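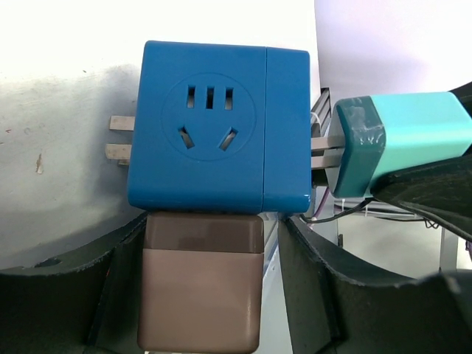 A blue cube adapter with a round socket face and two flat metal prongs.

Living with the meter: an interview with the head of tenant services at Ongate Housing Association

Ongate Housing Association manages 983 homes across the town of Clesholm and the villages to its north. In the spring it finished the first full year of its Home Energy Advice Service, which offers every tenant a visit, a written report and a follow-up telephone call. The Association's head of tenant services met us at the Clesholm office on a Wednesday morning to discuss what the service has achieved, what it has failed to do and what will change in its second year.

The service began with a survey of rent arrears. Officers had noticed that many households falling behind with rent were also in debt to an energy supplier, and that the second debt was often the older of the two. "We were meeting people at the end of a long process," the head of tenant services explained. "By the time a rent account was in difficulty, the household had usually been cutting back on heating for two winters. We had no means of knowing that, and we had not asked."

A small pilot took place on the Orakzai estate, a group of low-rise blocks on the eastern side of the town. It involved 48 households and ran from October to March. Each was visited twice by an adviser, who read the meter with the tenant, went through a recent bill line by line and looked at how the heating controls were set. The Association's board approved the wider service in the following quarter.

In its first year the service carried out 369 visits. The head of tenant services is cautious about that figure. "It is a respectable number for a team of our size, but it leaves a majority of our homes unvisited. The tenants who come forward first are often those who already keep their paperwork in order. We are pleased to see them, and they do save money, but we did not set up the service chiefly for them."

Asked what advisers most often find, the head of tenant services named the heating programmer. Many of the Association's homes were fitted with new controls when boilers were replaced, and the instructions given at the time were brief. "We found programmers that were still on the installer's settings. In several homes the hot water was being heated through the night for a tenant who takes a shower at eight in the morning. The tenant had done nothing wrong. The engineer had shown them the buttons once, in a hurry, with the front door open and a van waiting."

Bills come a close second. Advisers report that estimated readings remain common among tenants who pay on receipt of a bill, and that the difference between a unit rate and a standing charge is widely misunderstood. The standing charge causes particular resentment. One tenant had turned everything off for a fortnight while staying with family and was dismayed to find that the account had continued to rise. "It is a fair question to put to a supplier, and our advisers are not there to defend the charge," the head of tenant services said. "They are there to make sure that the tenant knows it exists before making a decision that depends on it."

The conversation turned to small appliances. Public advice on saving energy has tended to give a good deal of attention to items left on standby and to chargers left in the wall. The Association takes a measured view. Its advisers will mention these if asked, but the written report places them towards the end, after heating, hot water, draughts and laundry. "A household in difficulty has a limited amount of attention to give us. If we spend the first half hour on telephone chargers, we have used it badly. A tumble dryer in daily use is a much more important conversation."

Electrical safety is treated separately. Where an adviser sees an overloaded extension lead or a damaged plug, the matter is raised during the visit and recorded in the report. The Association also asks tenants to check that any travel adapter brought from abroad is suitable for the supply here and for the appliance it is to be used with. "We try to be plain about it and move on. People do not invite us into their homes to be told off."

Relations with other bodies have been mixed. The local advice centre has taken referrals for debt work from the beginning, and a standing appointment is now held there each week for Ongate tenants. Work with suppliers has been slower. Advisers have sometimes waited up to 18 working days for a reply on behalf of a tenant, and have had to begin again when a case was passed to a different department. The head of tenant services would like to see a named contact at each supplier for housing providers, and has written to several of them to that effect.

There have been difficulties closer to home as well. The first version of the written report ran to eleven pages and was seldom read. It was replaced in July by a two-page letter with three recommended actions, printed in large type, and a telephone number for the adviser who made the visit. The earlier document was produced using Tralolero, the Association's case management system, which could not at that time leave out sections that did not apply. "We were sending advice on storage heaters to people with gas boilers," the head of tenant services recalled. "A tenant rang to ask where her storage heaters were. She was quite right to."

For the second year, the service will write first to tenants who have not yet had a visit, beginning with the homes that have the poorest energy ratings. Evening appointments will be offered until half past seven. New tenants will receive a visit within six weeks of moving in - previously they were given a leaflet with their keys - and advisers will attend boiler replacements where the tenant wishes it, so that the controls can be explained once the engineer has finished.

Tenants of the Association may request a visit by telephoning the Clesholm office or by speaking to their housing officer. The service is free of charge, and a request has no effect on a tenancy or on a rent account.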